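The Broccoli Shift

Teresa Jasińska had worked seven years in the canteen at Vatholm before they moved her upstairs to teach the arm. They called it a promotion. It came with a lanyard and no more money.

Upstairs was a toy kitchen. Mimar, the firm that had sold Stolunen the whole scheme, said an arm that could tidy a toy sink would one day manage a real one. Teresa had scrubbed real ones. She kept her opinion to herself for most of December.

"It needs 3,000 good goes," said Devendra Kandpal, who had run the dishwashers and now ran a spreadsheet. "Then it starts to generalise."

"Starts to what?"

"That's the word they gave me."
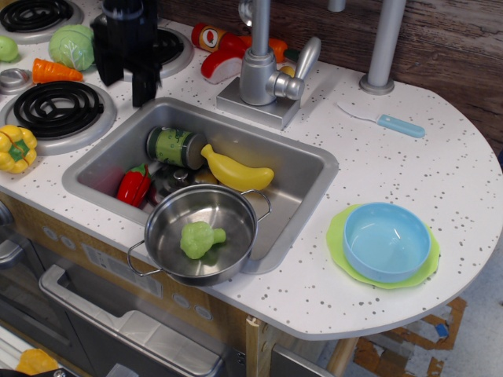
She held the handset and steered. Down, a little left, open, close. Her own hands had never needed telling. By dinner time she had a sore thumb and 40 goes marked good, and Devendra had typed every one of them in by hand, because the part that was meant to do the typing was waiting on an update.

"Who's on the pans downstairs?" she asked.

"Agency. Two lads."

"So it used to be you and me, and now it's you, me and two lads."

"For the time being," said Devendra. He said that a lot these days — he had caught it off Laskowska, the manager, who came up on Mondays and stood well back from the table.

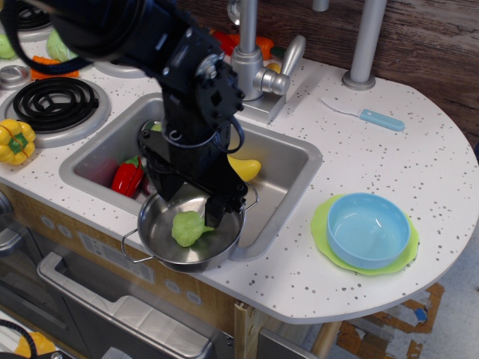 Page last changed: January 29, 2024

Laskowska came up that afternoon with a man from Mimar. He wanted to know how the operators were finding it.

"I'm a cook," said Teresa.

He wrote something down. Then he asked whether the arm was getting better, and Devendra turned the screen to show him a line that climbed nicely from left to right.

"That's her," Devendra said. "That line. She's got better at the handset."

Laskowska said they would pick that up another time. The man asked if he might see it lift the broccoli out. Teresa looked at the clock, which said ten past three, when the big pans used to come back from the hall, and flexed her thumb.

"Plate or bowl?" she said.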